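Chapter 8
Reading People from Small Habits

Most of us believe we can size up a stranger in a minute or two – by a handshake, a laugh, the way a chair is pulled out. In this chapter we'll look at how psychologists test that belief, and where it lets us down.

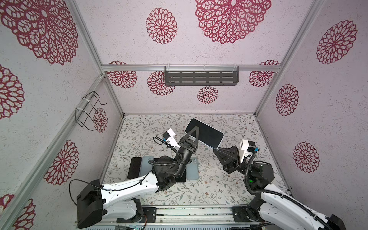 Personality leaves its traces in the places we arrange and the things we carry. Gerd Frerichs asked 536 people in Dretham to guess a stranger's character from a single room. Flowers on a white wall, or a black smartphone, can set us guessing very quickly indeed, and we'll come back to how often such guesses are right.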